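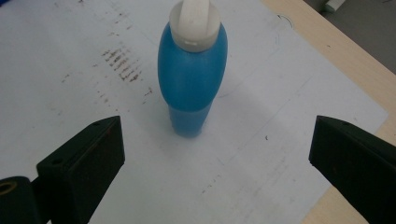
Blue bottle, white cap, one sheet of paper.

I have started drinking water on purpose. For most of my adult life water was something that happened inside coffee. Then in October I got a headache that lasted through a whole afternoon of spreadsheets, and the nurse line asked me how much I drank in a day, and I had to think about it long enough that she moved on to the next question.

So I downloaded Dunder, a free app that asks your weight and your "lifestyle" and then assigns you a number. Mine was 1,829 milliliters. I don't know where the 29 came from. I would have accepted 1,800 and felt fine about it, but the 29 made it sound like somebody had run my blood through a machine.

The first day I logged 753. The app sent me a picture of a sad cactus. The second day I got to 763, and it sent me the same cactus, which I thought was a bit rude considering the improvement.

My trouble is mostly scheduling. I forget about water until nine at night, and then I try to catch up, and then I am awake at two, and again at four, standing in a cold hallway thinking about my choices. Dunder has no setting for this. It does have a paid tier called Stimis, which will tell you whether your coffee counts. I haven't paid. I have decided the coffee counts.

I also made the mistake of reading a forum. There are people there who salt their water. One man drinks only out of copper and has opinions about plumbing. Somebody else swore by cucumber, so I put cucumber in mine for a week, and it tasted like a salad had been rinsed nearby.

What has worked, a little, is drinking a glass while the kettle boils. It's boring and I don't have to remember it. The headaches are down to one every couple of weeks -- could be the water, could be that the spreadsheets are finished.

Yesterday I hit 1,829 for the first time and got a cactus in a party hat. I was up at two and at four.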